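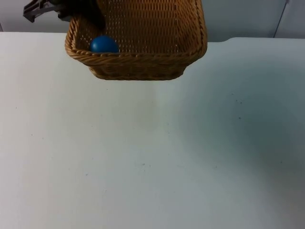 Photograph: Cherry Mae Tagle / Vandport Household Encyclopedia

Rectangular wicker basket

A rectangular wicker basket is an open-topped container woven from long, bendable strands, with four sides, a flat bottom and, as a rule, no lid. It belongs to the large and friendly family of household baskets, and most people who grew up with one in the house will remember it holding something quite different from whatever it was bought for -- bread, letters, gloves, the odd toy. The word "wicker" properly refers to the way of weaving and has come to be used for the finished goods as well, whatever the strands happen to be made of. Willow, rattan and twisted paper have all been used, and from a little way off they can be hard to tell apart.

Shape and parts

The bottom is usually made first. In many baskets of this kind it is closely woven, so that small things do not slip through, and the sides are then worked upwards over ribs (called stakes by basket makers). Walls that lean outwards a little are very common. They make it easier to reach in, and they allow empty baskets of one size to sit inside each other on a shop shelf, a great blessing to anybody who has had to find room for 30 of them.

Corners are nearly always rounded, even when the basket is called rectangular, as thick strands do not care for sharp bends and may crack if they are forced. The rim, or border, is the part that takes the most handling. A popular finish is the rope border, in which heavier strands are twisted over one another all the way round the opening.

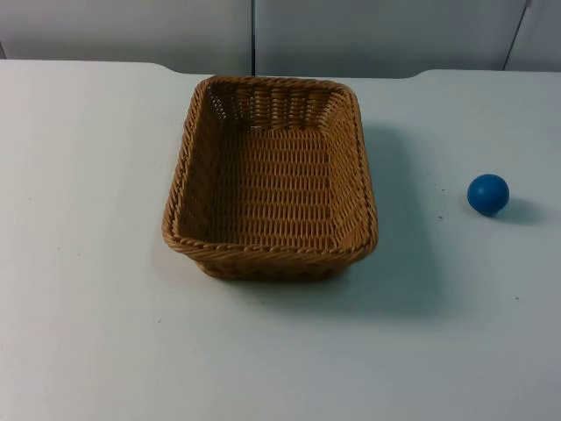 Wicker basket with a braided rim and closely woven base, and a blue ball.

Weave

It is quite usual to find more than one weave in the same basket. A tight weave gives a firm floor, while an openwork wall is lighter to carry and lets the air move about, something that matters a good deal with fruit or onions. Colour varies too, from pale honey to a deep reddish brown, and a single basket can look like two different ones depending on how the light falls on it.

Makers in Nemholm traditionally began work in October, when the outdoor jobs were done, and carried on through the dark months. The Brynjólfsdóttir workshop there is remembered for its plain oblong trays and baskets, and its order book for one winter lists 1,000 pieces, most of them meant for kitchens. At Skatstead a basket fair is still held on 21st January, and visitors are warmly encouraged to bring old baskets along for mending.
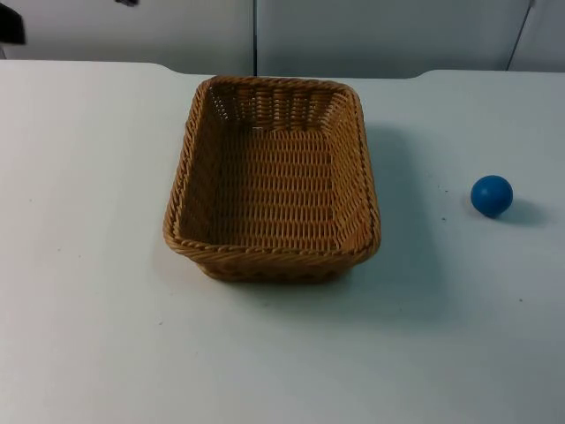

Reading time: 2 minutes

Use in the home

Small open baskets are handy for keeping loose things together, and balls are a very good case, being so fond of rolling under the furniture. A low basket on a table or shelf can be filled and emptied by quite young children, who often enjoy the putting away nearly as much as the getting out. A cloth lining is sometimes added for bread, or for knitting that might catch on the strands.

Care

Dust settles between the strands and is best lifted out with a soft, dry brush. Marks may be wiped with a damp cloth, and the basket should then be left to dry somewhere airy, well away from a radiator. Woven paper wants a lighter hand than willow -- it does not like being wetted at all. Loose ends along the rim can be tucked back in or trimmed close with small scissors.

See also: Basket making; Bread basket; Rattan; Willow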